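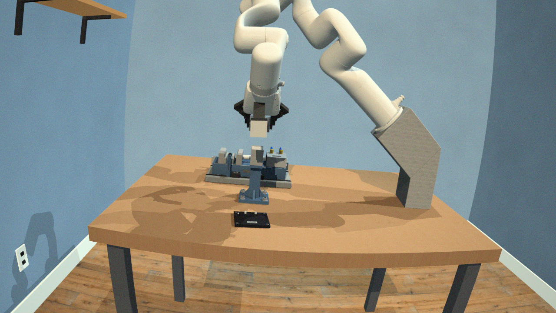

Grey, according to Domenica Fuchs, is where painters go when they've fallen out with everybody. She has spent 3 winters there. Her new show at the Permont takes one dull sky, first painted in 1837, and repeats it.
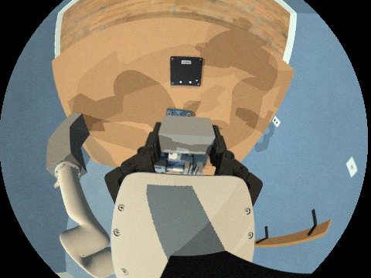
The glazes are thin as weak tea, and by the seventh canvas you begin to suspect the sky of having opinions.

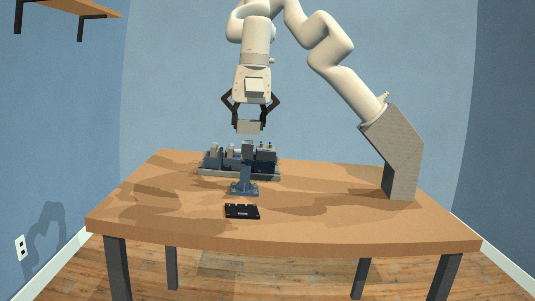 Ivars Ozoliņš found it "restful, like a delayed train", and stayed until closing. 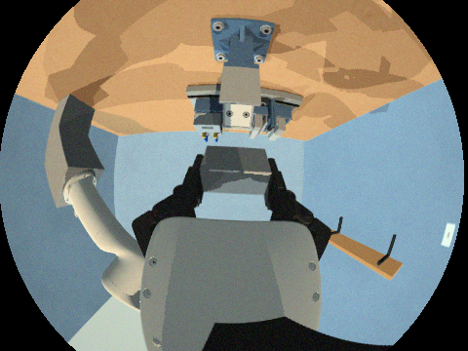

The catalogue runs to 124 pages — all in colour, at Fuchs's insistence.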